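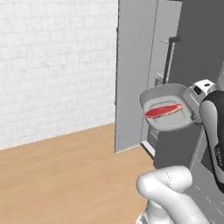

제목: Re: 그리퍼 비교, 시뮬레이션 결과로 기종을 정해도 되는가
날짜: 2025년 12월 23일
받는이: 조작 연구 메일링 리스트

먼저 보내신 글을 인용하고 그 아래에 답합니다. 길어서 중간중간 잘랐습니다.

> 11월에 말씀드린 그리퍼 비교를 시뮬레이션에서 끝냈습니다. 후보는 Plistow의
> 평행형 두 손가락 모델과 Strömberg의 적응형 모델입니다. 주방 환경에서 팬을
> 옮기는 과제로 각각 400회씩 돌렸고, 실패는 Plistow가 21회, Strömberg가
> 78회였습니다. 팔과 제어기는 그대로 두고 손만 바꿨습니다.
>
> 차이가 이 정도면 실물 시험 없이 Plistow로 주문을 넣어도 되지 않을까 합니다.
> 장면 파일과 제어기 설정은 Idia 저장소에 올려 두었습니다. 렌더링도 한 장
> 붙입니다. 고기가 든 팬 테두리 쪽에 손가락이 가 있는 순간입니다.
>
> Skarkbridge 쪽 견적은 연말까지만 유효하다고 하니 이번 주 안에 의견을 주시면
> 고맙겠습니다.

수고 많이 하셨습니다. 장면 파일까지 올려 주셔서 저도 어제 저녁에 받아서 열어 봤습니다. 그런데 주문에는 반대합니다. 적어도 이 숫자만 가지고는 반대입니다.

첫째, 성공 판정이 너무 후합니다. 설정 파일을 보면 팬이 정해진 높이까지 올라가고 잠깐 버티면 성공으로 찍힙니다. 안에 든 고기가 어디로 갔는지는 판정에 들어가 있지 않습니다. 렌더링을 보면 길쭉한 고기 한 덩이가 팬 바닥에 가로로 누워 있는데, 팬이 기울어서 이게 한쪽 벽으로 쏠리면 무게중심이 바뀝니다. 테두리 한쪽만 잡고 드는 작업에서 그건 작은 문제가 아닙니다. 고기를 쏟고도 성공으로 기록된 회차가 있는지 로그에서 확인해 주실 수 있을까요? 물체 자세가 저장되어 있다면 다시 돌리지 않고도 뽑을 수 있을 겁니다.

둘째, 고기가 강체입니다. 제가 장면 파일을 잘못 읽은 게 아니라면 충돌 형상이 볼록 껍질 하나로 되어 있고 마찰계수도 팬과 똑같은 값입니다. 붉은 살에 희끗한 지방 띠까지 그려 놓아서 그림으로는 그럴듯합니다만, 물리 엔진 입장에서는 납작한 나무토막과 다를 게 없습니다. 생고기는 바닥에 들러붙었다가 갑자기 미끄러집니다. 그 순간에 손가락이 받는 비틀림을 어느 쪽이 잘 견디는지가 제가 알고 싶은 것인데, 이번 시험은 그걸 묻지 않았습니다.

셋째, 적응형 손의 모델이 의심스럽습니다. Strömberg 손가락은 수동 관절이 접촉에 따라 접히는 구조인데 올려 주신 파일에는 그 관절이 전부 고정으로 들어가 있습니다. 변환 과정에서 스프링 정의가 빠진 것 같습니다. 이러면 적응형을 평행형처럼 굳혀 놓고 평행형과 붙인 셈이라 78회라는 실패 수를 그대로 믿을 수가 없습니다. 예전에 저도 같은 변환기를 쓰다가 비슷한 일을 겪었고, 그때는 보고서를 다 쓰고 나서야 알았습니다. 관절 목록을 텍스트로 한번 찍어 보시기 바랍니다.

넷째, 파지 위치입니다. 팬 벽이 높고 경사져 있고 테두리는 얇습니다. 그러면 손가락이 벽을 얼마나 깊게 무느냐에 따라 결과가 크게 갈릴 텐데, 두 손에 같은 파지 좌표를 쓰셨더군요. 손만 바꾸고 나머지를 고정했다는 점이 공정해 보이지만 그 좌표는 Plistow 손가락 길이에 맞춰 잡은 값입니다. 각자에게 맞는 좌표를 따로 찾아 준 다음에 비교해야 합니다.

주변 장애물도 같이 봐 주세요. 렌더링에서는 팔의 굵은 부분이 팬 바로 오른쪽까지 와 있고, 왼쪽 뒤로는 검은 막대 손잡이가 서 있습니다. 이 각도에서는 거리를 판단할 수 없으니 충돌 여유를 숫자로 보고 싶습니다. 혹시 손잡이 충돌 형상이 꺼져 있다면 궤적 자체가 실물에서 못 쓰는 것일 수도 있습니다. 저는 거기까지는 확인하지 못했습니다.

렌더링 품질에 대해서도 한마디만 하겠습니다. 흰 벽돌벽에 나무 바닥까지 보기 좋게 나왔고, 발표 자료에 넣으면 다들 좋아할 겁니다. 다만 우리 리스트에서 지난 몇 해 동안 그림이 좋은 시험일수록 접촉 설정을 아무도 들여다보지 않는 일이 되풀이됐습니다. 배경은 회색 단색이어도 괜찮으니 접촉력 그래프를 한 장 붙여 주시면 훨씬 도움이 되겠습니다.

카메라 이야기가 빠진 것도 걸립니다. 물체 자세를 시뮬레이터에서 바로 읽어 쓰신 걸로 보이는데, 실물에서는 깊이 카메라로 회색 팬의 얇은 테두리를 찾아야 합니다. 금속 팬이라면 반사 때문에 테두리 점이 통째로 빠지기도 합니다. 자세 추정에 오차를 넣고 돌리면 두 손의 순위가 뒤집힐 가능성도 있습니다. 저는 그럴 때 적응형이 유리할 거라고 짐작하지만 이건 짐작일 뿐입니다.

그래서 제안은 이렇습니다.

1. Strömberg 모델의 수동 관절을 되살리고 제조사 도면과 대조한다.
2. 성공 판정에 고기가 팬 안에 남아 있는지를 넣는다.
3. 파지 좌표는 손마다 따로 잡고, 자세 오차를 몇 단계로 나누어 넣는다.
4. 같은 횟수로 다시 돌리되 난수 시드와 실패 유형을 표에 함께 적는다.
5. 두 손 모두 대여품으로 실물 시험을 짧게라도 한다.

5번은 Skarkbridge에 물어보니 평가용 대여가 된다고 합니다. 대여료는 한 대에 682유로이고 나중에 구매하면 빼 준답니다. 잘못 산 그리퍼를 선반에 올려 두는 것보다는 싸다고 봅니다. 견적 유효기간은 대여를 신청하면 연장해 줄 수 있다고 했는데, 이건 전화로 들은 말이라 메일로 받아 두시는 게 좋겠습니다.

혹시 다른 분 가운데 Strömberg 손을 실물로 써 보신 분이 계시면 손가락 패드가 기름에 얼마나 약한지 알려 주세요. 데이터시트에는 내유성이라고만 적혀 있고 시험 조건이 없습니다. Plistow 쪽도 사정은 비슷합니다. 패드 교체 주기까지 아시면 더 좋고요.

저는 관절 목록부터 다시 확인해서 고정으로 들어간 항목을 저장소 이슈에 적어 두겠습니다. 그 전까지 주문은 보류해 주시기 바랍니다.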